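Skondden Bag and Pouch Listings – README

Version of Feb 1, 2021
Maintained by Haque Packaging, Kestside office

This folder holds the product text for the Skondden range of custom bags, pouches and foldable carriers. It is meant for resellers who load our listings into their own shop pages, and for anyone who wants a clean set of short product texts in one place. 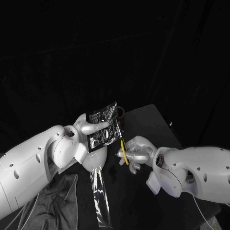
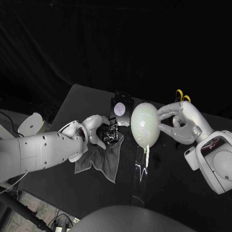
White robot hands at a dark table, with packaging in hand.

What is in the folder

listings.csv – the main file, 393 rows, one row per product
materials.csv – fabric and film codes used in the listings
sizes.csv – all sizes in centimeters, given as width, depth, height
retired.csv – 16 products that can no longer be ordered
notes.txt – changes by version

Columns in listings.csv

item_code: our own code, always two letters and four digits. Codes are never used twice, even after a product is retired.
title: the product name as printed on the quote sheet.
body: the product text, plain, no line breaks.
material: a code that matches one row in materials.csv.
size_code: a code that matches one row in sizes.csv. Blank when the product is made only to the customer's size.
min_order: smallest order in pieces. For most printed items this is 50.
print_method: screen, transfer, woven label or none.
folds: yes or no. Yes means the bag packs into its own pocket or pouch.
origin: the workshop that makes it, either Kestside or Trallalthorpe.

Where the text comes from

The texts were written by sales staff over several years, first for printed quote sheets and later for the web shop. They were copied over by hand in November and checked against the quote sheets. Spelling was moved to American English. Nothing else was rewritten, so the style changes from row to row. Some texts are one line long and some run to a full paragraph.

Of the rows in the main file, 81 have a body text shared with another row. These are the same bag in a different fabric or size. We left them in – resellers asked for one row per item code.

Known problems

Sizes for drawstring bags are measured flat. Sizes for backpacks are measured filled. The two should not be compared.

The Trallalthorpe workshop lists fabric weight in grams per square meter and Kestside lists denier. Both appear in materials.csv, in separate columns, and no row has both.

Color names are not standard. "Navy" and "dark blue" may be the same fabric. Ask for a swatch before you place an order where color matters.

Prices are not included. They depend on quantity, print and shipping, and we quote each order separately.

Files are UTF-8 with commas between fields. Some spreadsheet programs drop the leading zeros in size_code. Import that column as text.

Use

Resellers with an account may copy, shorten or translate the texts. Please keep the item code somewhere on the page so we can match orders. The texts may also be used for teaching or for testing search and catalog software. The Skondden name and logo are not covered by this and need written permission.

Corrections

Send the item code, the column name and the value you think is right to the Kestside office. Corrections go into the next version and are listed in notes.txt.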